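What the robot arm can't do yet, according to the man who sells it

By the time I got to the Grundo open day, the coffee was gone and the crowd around the demo bench was three deep. I had come with a short list of doubts. The company's sales lead, who has given this tour often enough to see most of them coming, agreed to sit down with me between sessions on the condition that I watch at least one full run first. I watched two.

Grundo sells automation to repair shops and computer refurbishers. Its main product is a single arm called the Vaher, which is meant to take over the fiddly end of the job: lifting parts out, putting them in, moving them between trays. The brochure says it "fits into your workflow in a day." I asked him whether any customer had ever been up and running in a day.

"One," he said. "They had a very simple workflow."

And the others?

"Plan on a couple of weeks. I'd like that line out of the brochure, and I've said so."

It was a better answer than I expected, and it set the tone. He is a former bench technician and he doesn't talk like the brochure. When I said that most of these demos look fine because everything has been placed by hand beforehand, he nodded before I had finished.

"Sure. We set the bench up this morning. If you moved the whole thing over two inches, I'd want to recalibrate before I let it touch anything. But your techs set up their benches too. You don't see a person working out of a cardboard box with the lights off."

I pointed out that a person can work out of a cardboard box with the lights off. He gave me that one.

We talked about money for a while, which went less well. The company will not publish a price. He told me it depends on the tooling, the support plan and the number of part types, and that anything he quoted would be wrong for most readers. I said it would at least be a number. What he would tell me is that Grundo wants a shop to be handling at least 100 machines a week before it makes a call, and that below that he tells people to hire. There were 19 visitors in my group, and going by the talk over lunch, maybe two of them ran a shop that size.

The one set of results he could share came from Brerora, a refurbisher that has had an arm on trial since March. In its last full week the arm attempted 187 part transfers without anyone stepping in on the first try of each. He didn't have the failure count with him. I asked him to send it. As I write, on Sun 1 July, it hasn't come.
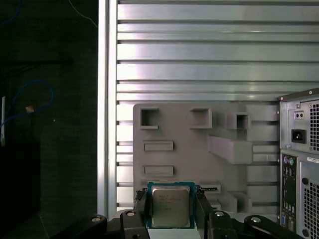 My own trouble with the Vaher is that it is being shown on the easy half of the problem. Picking up a part is old news; putting it where it belongs, at the right angle, with the right amount of push, is what shops pay people for. The arm had a desktop processor pinched upright by its two side edges, with square sockets waiting in a gray plate and the back of a real computer tower standing off to the right. It's a sensible way to hold a chip, and I told him so. I also asked what happens when the grip is off by a hair and an edge gets chipped.

"Then you've lost a processor," he said. "Same as when a new hire drops one. The difference is I can tell you afterward what the arm was doing, and the new hire says it was like that when he found it."

Does it know when it has made a mistake?

"Sometimes. It knows if the fingers close on nothing. It's not so good at knowing when something is in slightly crooked. That's the piece we're working on with Findetti, and I'm not going to tell you it's done."

Findetti makes the vision software. Its people were at the next table and were happy to show me a slide with the figure 70 percent on it in very large type. When I asked what it was 70 percent of, I got two different answers. He winced a little when I passed this along.

I asked him last whether he would have wanted one of these on his own bench, back when he had a bench. He took his time.

"For the sorting, yes. For the last five minutes of a build, where you're checking your own work, no. I'd have turned it off and done it myself."

And today?

"Ask me next spring," he said, and went to start the three o'clock session.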